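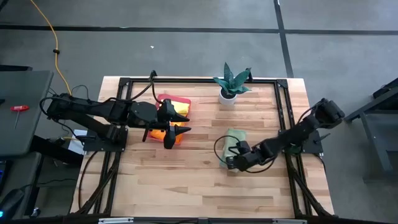 Bench B, both arms on, left gripper over the orange container, right one at the green cloth.

Notebook, cloth picking, November. Entry continues from the last one, where I stopped at the question of the grasp point.

What I want to know: if we choose the grasp point from the wrist camera only, in the last part of the approach, do we get fewer double picks than when the point comes from the overhead camera alone? A double pick is when the gripper closes on two cloths and both come up. Celeste thinks the overhead view is enough if the labels are good. I think the labels are already good and the problem is the height. We have argued this since the summer and it is time to have numbers.

Setup for today. Table frame as before, I did not move the arms. Bases checked with the hex key in the morning, one bolt on the left base took a quarter turn, the others none. The plant stays inside the top rail, please do not move it, it is in all recordings from this series and I want the background the same. Control program is the Livico branch, with the new gripper speed limit. The policy is Skimberg, trained on 1846 teleoperated picks, of which Graziella did the most part. Same checkpoint for both conditions. The only thing I change is the source of the grasp point in the last 5 cm.

Condition O: overhead point, fixed at the beginning of the approach, no correction.
Condition W: overhead point to start, then the wrist camera corrects until the fingers begin to close.

16 trials in each condition. Cloths put back by hand between trials, always by me, because last time two persons did it and afterward Celeste could see from the pile who had made it. I drop them from the same height and do not smooth them.

9:40, first block, condition O. Trials 1 to 4 without event. Trial 5 the arm stopped with a torque warning on the elbow. I looked at the log and it was the cable loop, it had pulled tight at the end of the reach. I gave the loop more slack and repeated the trial under the same number. Written here so that nobody wonders why there are two recordings for trial 5. The first one has to be deleted from the set, the second is the valid one.

10:25, block finished. Of 16 trials in O, 5 double picks and 2 misses. A miss means the fingers closed on air and came up with no cloth. The rest are clean. I had expected a similar result, the O condition was never the surprise.

Graziella's remark when she looked at the recordings: all double picks in O have the grasp point at a place where one cloth lies flat over another one. On the overhead image there is no fold there, only a change of color. The policy seems to like the color edge. This makes sense to me when I think how the training picks were done, the operator often goes to the edge of the cloth because it is easy to see.

11:10, second block, condition W. I had to restart once before trial 1, the wrist stream came with the old exposure setting and the light colors were all white. Changed it back to the value from the Escobar sheet. It would be good to have this value in the start script and not on a paper. I will do it, or if I forget, somebody please do it. 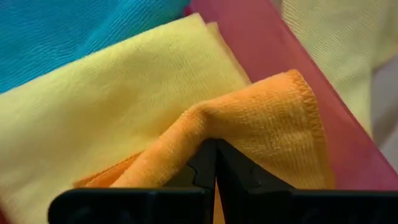 Reading time: 5 min

Wrist view with the fingers closed on the orange microfiber. It has the fold I would like to see every time: the crease stands up just over the fingertips and the yellow cloth below keeps lying across the left side. In this view the weave is also visible, the blue has clear ribs, the yellow is finer, and the orange is fuzzy. From the overhead camera they are only patches of color. I think this is an important part of the explanation, but I must be careful, I have not tested it separately. For this I would need a run with the wrist image blurred, and it is on the list below.

Result of W: 16 trials, 2 double picks, 2 misses. So the misses are the same as in O and the double picks went from 5 to 2.

I do not want to make it bigger than it is. 16 against 16 is small, and with such numbers the difference can still be luck. Celeste said this before I could say it. We agreed that nothing goes in the Godbridge report until there is a longer run, and that the longer run uses a pile order drawn before the start, so I can not choose it with my hands without knowing.

Observations in W, not in order:

The correction is mostly small and sideways. In the vertical direction it does almost nothing, and I had expected the opposite. My theory about height is then perhaps wrong, or the wrist camera is not helping for the reason I thought. I have to look at the height trace for each trial before I say more.

Both double picks in W happened on thin cloth. The thin ones slide together when the fingers close, also when the point is well chosen. This is a question of the fingertips and the closing speed, the camera can not repair it. Graziella proposes to close in two steps, first to a light contact, then a short lift, then the full force. It costs time in each pick but I like it.

Seam as a grasp point: in some W trials the correction moved the point toward the stitched edge. The seam is stiffer and comes up well. But a policy which looks for seams will be in trouble with a cloth that lies with the seam under. I note it as a risk, it was not a problem today.

The shadow over the fingertips. The light comes from above, so when the fingers press the cloth together it is dark just where they hold it. The network which decides "holding / not holding" uses this region. It gave the wrong answer in one trial, it said not holding and the arm went back for a second try with the cloth still in the fingers. I counted this trial as clean for the grasp, because the grasp was clean, but I marked it in the sheet. Celeste would count it as a failure. For the question of today I keep my way, for a table about the complete task she is right.

Time per pick: W is slower than O. I have the times in the log but did not take them out yet.

Right arm: it is included in the recordings but not in the counts. All picks counted today are from the left arm.

To do:
- delete the first recording of trial 5, condition O
- exposure value into the start script
- height traces for all W trials
- W again with blurred wrist image, same checkpoint
- two-step closing, first only on the thin cloths
- print the pile order for the long run and give it to Graziella, not to me
- more slack in the cable loop as a permanent thing, now it is held with tape

15:30, added after talking with Celeste. She asked if the Skimberg training data has wrist images with the same exposure as today. I was sure that yes. I looked, and the first part of the set was recorded with the old value. This does not touch the comparison of grasp point sources directly, the policy was the same in both, but it can make W worse than it could be. Before the long run I will check how many of the 1846 have the old value, and then we decide if we train again or leave it. The long run waits for this.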